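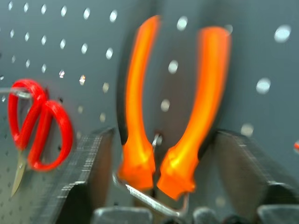

Tool library trades its junk drawers for a wall of holes

The Besson Street tool library reopened in September with its hand tools hanging on gray pegboard, ending a filing system that regulars knew as "try the third bucket."

The library lends about 500 tools to members, who pay $15 a year and are trusted to bring back what they took. Until this summer, most of the smaller items lived in a set of deep drawers bought from the Dukier hardware store when it closed. Finding a particular wrench could use up a lunch hour. Finding a tape measure was easy, as every drawer had several, all of them under something heavy.

"We had people borrowing a flashlight so they could look for the thing they came in to borrow," said Kylie Harawira, who runs the front desk.

Pliers were the first to go up. They hang with the handles at the top and spread wide, each pair straddling a small metal hook. The arrangement was argued over for most of an evening. One side held that pliers should hang closed, like civilized objects. The other side pointed out that open ones stay on the hook, and went home early.

Color has become a matter of policy as well. Bright orange handles are now preferred for anything new, on the theory that a borrower who sets a tool down in tall grass deserves a second chance. Black handles will still be accepted as donations – with what Harawira called "a look."

The boards and hooks cost $1000, paid for out of late fees. Solène Huet, who keeps the loan records, said the largest single contribution came from a member who kept a pipe cutter for two winters and returned it with a card.

Huet is now painting outlines on the board so that a missing tool leaves its shape behind. She has finished the screwdrivers and is partway through the pliers, which she described as "a lot of curves for one afternoon."

The drawers are free to anyone with a truck. The library is open until 7 p.m., and sign-ups for the fall sharpening class are at the desk, next to the tape measures.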